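3.2 Raffles at workplace charity concerts

Ticket sales at staff concerts turned out to be a rich source of material, and we were delighted by how openly people talked about them. The Endholm office held its lunchtime show on Monday, 7/22/24, with a raffle for the local children's hospice. Kozan interviewed 9 ticket sellers and 70 buyers before the draw (Figure 4 shows the interior of an open desktop computer case).

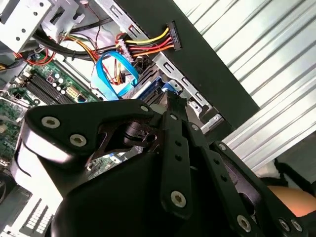

Figure 4. Gripper linkages at the opening of a desktop computer case.

What excited us most was the pull of the band itself! Buyers who knew someone on stage took 5 tickets on average, while those who didn't took 2. Kocabaş (January workshop notes) saw the same gap at Loledari, where managers played the whole set and sold tickets between songs. Prizes mattered far less than we had guessed, and several winners gave theirs straight back to be drawn again.
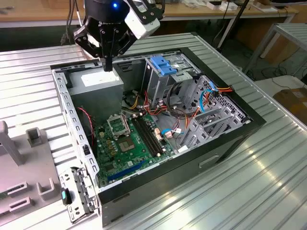 Figure 5. Gripper above the power supply unit, case lying on its side.

Çetinkaya's staff choir is a wonderful contrast. It had no raffle, only a bucket at the door, and donors there spoke warmly of the music but could rarely name the charity. At Endholm nearly every buyer could. We return to this difference in Section 4, together with the Drirkoseo interviews.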